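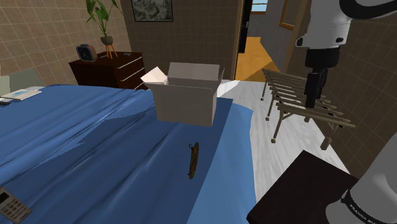
Gripper stops short and reports a successful grasp on thin round object

Asked in Simulation & Grasping, 4 answers needed, 2 given

I have a pick task in sim with a Franka arm at the side of a bed. The target is a pocket watch type object with a ring on it, and it has to go in the cardboard box. The planner is Brirnex. Since I updated in March the fingers go down on both sides of the object, stop while still open, and the task log says "grasp OK". Then the arm lifts with nothing in it and does the whole drop motion over the box.

Out of 80 runs, 68 ended this way. The log shows code 1105 just before the stop. I can't find that code in the docs. Friction and mass on the object are unchanged.

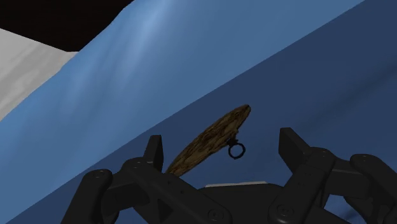 Wrist view, fingers open on either side of the target.

Before I move this to the real arm I want to know if it is a planner fault or my scene.

Behrouz Karimi
Answer 1 (accepted)

1105 is a contact timeout. Your fingers or the links behind them are probably touching the sheet before they touch the object. The planner sees contact on both sides, takes that as a grasp and quits closing. We had the same thing at Stornbridge with coins on a mattress.

Turn on contact display and look at which body pair fires first. If it is finger and sheet, filter that pair out of the grasp check only. Do not turn off the collision itself or the fingers will go through the bed. Then add a check on finger width after closing. Ours fails the grasp if the gap is more than 2 mm off the expected value.

Don't run it on hardware until an empty grasp gets reported as a failure.

abbasi_r
Answer 2

Same problem here, I went back to the old version and it went away. Didn't look into why.

skovgate_lab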